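Last month I decided to learn steamed buns. I am writing this thread because three people from my building asked me for the same instructions, and it is easier to write them once.

First, the steamer. I bought mine in Grullia, the small shop behind the market in Toledo. Bamboo, round, with a yellow rim. I had 4,000 reasons to buy a metal one (it is cheaper, it goes in the dishwasher) and I chose the bamboo.

Before the first use, soak it in cold water and then steam it empty for ten minutes. My first time I did not do this and the whole kitchen smelled like a garden shed.

The flour matters more than I believed. I tried a strong bread flour and the buns became chewy, like a bagel. Now I use Katen, the soft one in the blue bag. 311 grams makes six small buns. I know it is a strange number, but it is what was left in the bag the day they came out well, and I did not dare to change it.

Yeast, a spoon of sugar, warm water, a little oil. Knead until your arm complains. Then leave it under a cloth until it is double. In August this takes 40 minutes in my kitchen. In winter I suppose it will be much longer, I will tell you.
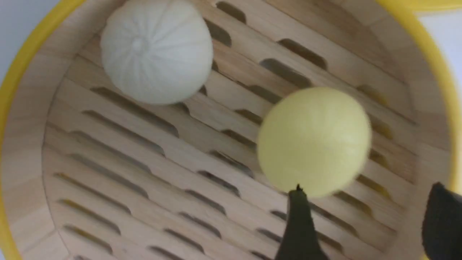 For the pleats: roll the edge of the circle thinner than the middle. Hold the filling down with your left thumb and fold with the right hand, always small folds, always in the same direction. At the end you twist the top and pinch it closed. If you pinch too little, it opens in the steam and you have soup.

Leave space between them. They grow. Also put a square of baking paper under each one if you are going to cook it, or the bottom stays stuck to the slats and you will spend the evening with a toothbrush.

Start with the water already simmering, 12 minutes, lid closed. Turn off the heat and wait three more minutes before you open. If you open at once they can fall and become wrinkled.

Elaine Siqueira asked if she can freeze them. Yes, after cooking, when they are completely cold. I put them back in the steamer directly from the freezer, eight minutes.

To clean the bamboo: hot water and a brush, no soap. Then dry it standing on its side near the window. Mine had a spot of mould after one week closed in a cupboard, so please do not do like me.

Next Friday I try a filling with cabbage and mushroom. If somebody has a good recipe for that one, please send it.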